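**Intégrateur ou intégratrice web (temps partiel, à distance), studio Gendetti**

Bonjour ! Nous sommes un petit studio qui fabrique des sites pour des artisans, des thérapeutes, des traiteurs, bref des gens qui ont mieux à faire que de se battre avec un menu déroulant. Les demandes s'accumulent (tant mieux !) et nous aimerions vraiment accueillir quelqu'un parmi nous.

Vous reprendrez les maquettes de Tuva Sundqvist, vous les monterez proprement, et vous passerez un moment au téléphone avec chaque cliente ou client pour lui apprendre à modifier ses textes.

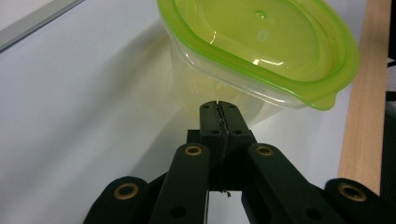

**Faut-il savoir programmer ?**
Un bon niveau en HTML et CSS suffit, le reste s'apprend chez nous.

Le poste représente 25 heures par semaine, réparties à votre guise, avec 2 points d'équipe en visio, toujours le matin. Presque 100 sites sont déjà en ligne, et leur entretien vous reviendra en partie. Si vous aimez répondre gentiment à la même question pour la quatrième fois, vous allez vous plaire. 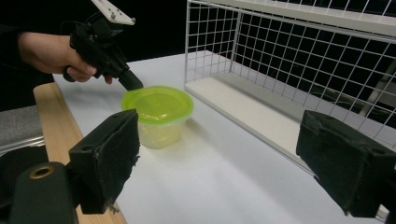
*Boîte à couvercle vert sur table blanche.*

Écrivez à Shoaib Paracha, via le formulaire du site, avec deux liens vers des pages que vous avez montées et quelques lignes sur vous. Pas besoin de CV mis en page !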